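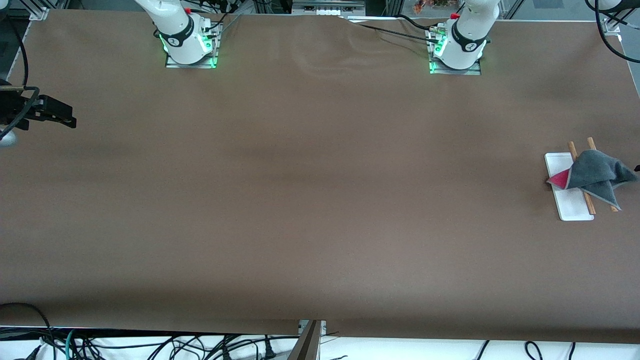

According to one reader of the last edition, who wrote in about Chapter 3, nobody needs a textbook to put two chopsticks on a table. The reader had managed it every evening since childhood, with no training and no diagrams, and wished the authors well in finding other work.

We kept the letter. We also kept the chapter, and moved it to 4, where it now follows the one on napkins and has a little more dignity.

Chapter 4
Chopsticks, Trays and the Space Around Them

The reader had a point about the evenings. At home, chopsticks go down wherever there is room, and the meal gets eaten. The trouble starts when somebody else has to sit down at what you have laid. In our first term of teaching table service at the Tristura dining room, we gave each pair of students a covered table, a tray and one pair of chopsticks, and told them to lay a place. Then we asked them to change tables and say where the guest was supposed to sit. The discussion ran until lunch.

This chapter deals with small tableware: things that are light, narrow, and inclined to roll. A dinner plate stays where you put it and tells everyone what it is for. A chopstick does neither. It has a thick end and a thin end, and most of the rules in this chapter come down to knowing which is which and where the thin end is allowed to go.

Before you begin

You should have read the section in Chapter 2 on covering a table. A paper cover will do for every exercise here. Pull it toward you from the back edge and smooth it from the middle outward. A crease at the back bothers only the person who laid it, but one under a tray will make the tray rock, and guests notice a rocking tray well before they notice the food.

By the end of the chapter you should be able to lay a single place with a tray, with and without a chopstick rest; clear the same place in one trip; and explain to a nervous new colleague why the sticks are not left crossed on the tray while you go off to find the soup spoons.

Words used in this chapter

Tip: the thin end, which touches food.
Butt: the thick end, which touches the guest's hand. Students find this word funny for about 3 days.
Rest: a small block that keeps the tips off the table. A folded paper sleeve can take its place.
Rim: the raised edge of a tray. It is there to stop things from sliding off, and it will also send a chopstick rolling if you lay one across it at a slant.
Near side: the side of the tray closest to the guest. It is never the side closest to you, unless you are planning to eat the guest's dinner.

The basic setting

In the plainest version, used throughout the Plotden workbook and in most of our exercises, the tray lies with its long side toward the guest. The chopsticks lie side by side along the near side, tips to the left, with both ends level. If there is a rest, it goes on the left, under the sticks and a little in from the tips. Bowls come afterward.

Other houses do it differently. The dining room at Ballau sets its sticks pointing away from the guest, at the right of the plate, and has a long printed page on the matter. Customs differ from country to country as well, and we come back to those later in the chapter. Learn one setting properly first. A table laid two ways at once looks like an argument.

Carrying

Carry chopsticks by the butts, as a pair, in one hand. Do not carry them loose on a tray through a swinging door. The lost property drawer at Gallardo held 80 single chopsticks when we last visited, and we doubt that many of them were left behind by guests.

Put the tray down first, let go of it, and check that it sits flat. Then lay the sticks, lowering both together. Dropping them from a small height saves no time, as you will be on your knees for the next minute.

Warm-up

Take one tray and one pair of chopsticks. Lay the basic setting, step back to the guest's side of the table, and correct whatever you got wrong. Then do it again from the opposite side, with the guest's place still where it was. Most people find the second round slower, and a few turn the sticks end for end. Write down which mistakes you made. You will want the list for the clearing exercise on page 351, where they all come back.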